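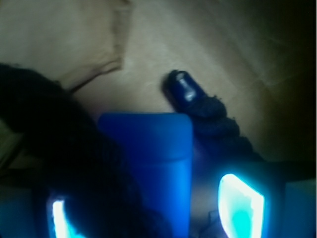 Règle 4 - Ce que le préhenseur a le droit de saisir. Une consigne de saisie doit nommer l'objet, son voisinage et ce qui gêne la vue, dans cet ordre. « Prends le cylindre » est une consigne d'optimiste : le petit cylindre bleu marine, brillant, se termine dans un amas de tissu noir pelucheux, et le doigt bleu est tout près des deux. Une autre masse sombre occupe la gauche, au premier plan et floue. On écrira donc : cylindre, tissu noir contre sa base, vue partiellement masquée à gauche. Trois lignes, pas un roman.

Règle 5 - Vue masquée, vitesse réduite. Le cahier de l'atelier de Gandstead fixe le plafond à 21 mm/s dès qu'un obstacle entre dans le champ de la caméra de poignet. Les étudiants trouvent cela lent. Les textiles, eux, ne se sont jamais plaints.

Règle 6 - Les fibres. Un tissu qui s'effiloche se signale avant l'essai. Hanne Hedegaard a relevé 77 arrêts intempestifs sur 623 essais en novembre, et le mot « peluche » revient dans ses notes avec une constance touchante.

Règle 7 - Un essai raté se consigne comme un essai réussi, avec la même fiche et la même orthographe.

À rendre pour le 25 avril : une consigne de saisie rédigée selon la règle 4, une page maximum. Les annexes ne seront pas lues.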